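Gronasholm Releases Stedix Floor Marking Tape for Low-Pile Carpet

June 6, 2022

Gronasholm today announced the release of Stedix, a floor marking tape intended for temporary use on low-pile commercial carpet. The product is supplied in yellow, white and blue, in rolls 2 inches wide, and is available to order through the Gronasholm catalog.

Most floor marking tapes are designed for sealed concrete or vinyl. On carpet they bond only to the tips of the fibers, and the edges lift under foot traffic. Stedix uses a softer adhesive layer that conforms to the pile under hand pressure. The backing tears straight across the width, so square corners can be formed without a blade.

Typical applications include work zones, equipment positions, queue lines and keep-clear areas in offices, training rooms and exhibition halls. For a closed outline, Gronasholm recommends laying opposite sides first and overlapping the ends at each corner by the full width of the tape. Carpet should be vacuumed before application. The tape should be pressed down by hand along its whole length and left for 60 minutes before the area is opened to traffic.
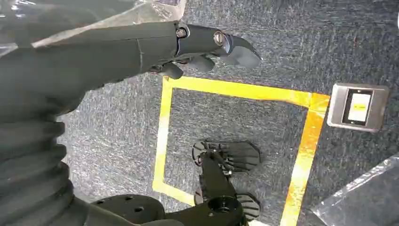
Liam Ó Dálaigh said that the corners had always been the weak point on carpet, and that he would now rather re-lay a whole side than patch one. He added that a yellow line on gray carpet was easy to find again when a layout had to be checked.

Stedix was tested at the company's Leite site on loop and cut pile carpet tiles. Test strips were applied, walked on during normal working hours and removed after 7 days. A total of 1,310 strips were included. Removal is by hand, at a low angle and in the direction of the pile. Use on wool carpet, on long pile or on stairs is not recommended.

"The instructions cover removal in as much detail as application," said Áine Conneely of Gronasholm. "Please follow both, and try a short length in a corner first."

A wider version for aisle marking is planned for August. Skamevier will handle distribution and sample requests. Data sheets are available from either company.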